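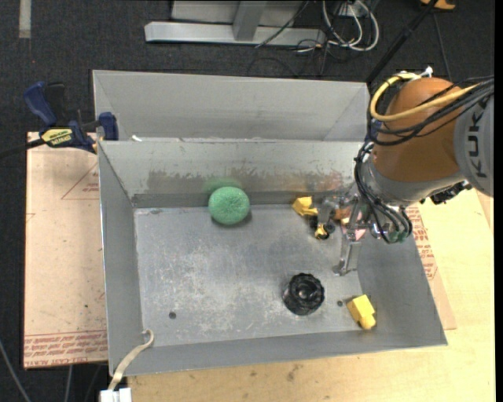
Slide 1. Picking from the metal bin, open day at Forkach

Leave this one up while people find seats. Start when the door shuts.

Who I am, briefly. I went to the Forkach open day in November because Navarro are thinking of buying and wanted a second opinion from someone with nothing to sell. My travel was paid by Navarro. Say so.

What the invitation promised: "any object, any position, no programming". Read it out slowly. Then point at the slide. One arm, a scuffed bin, a green ball, a black knob, a few yellow pieces. It's a fair test as far as it goes. My stock room doesn't look like that and I doubt yours does.

Don't be rude about the clamp. Everybody clamps things down. But do ask the room: when your bins arrive on a trolley, who is going to clamp them?

The number. Ruairí Doherty gave the talk for Forkach and put 88 per cent on the screen in very large type. I asked, 88 per cent of what? Picks attempted. So if the arm looks at something and decides to leave it alone, that doesn't count against it. He was straight about this when asked, and I'll give him credit. It wasn't on his slide.

(Pause here. Somebody usually laughs.)

The run was 2000 picks, all on their own site, with their own objects. I asked whether any customer had sent in a box of parts for them to try. Zendurico had. Results "being written up". I have asked 2 times since and am still waiting.

What I liked – keep this fair, people switch off if it's all moaning:
The staff let us stand and watch for as long as we wanted.
Roel Dierckx, who looks after the gripper, answered every question I put to him and said "I don't know" when he didn't.
Coffee was good.

What I'd want before spending money:
Your parts, your bins, your lighting.
A full shift, with the stops written down and who cleared them.
Every miss counted, including the ones it didn't try.

Flulia will come up in questions. I haven't seen theirs running, only the film, and I don't judge on films.

Allow 3 minutes for the price slide, then questions. If Ruairí is in the room, let him answer first.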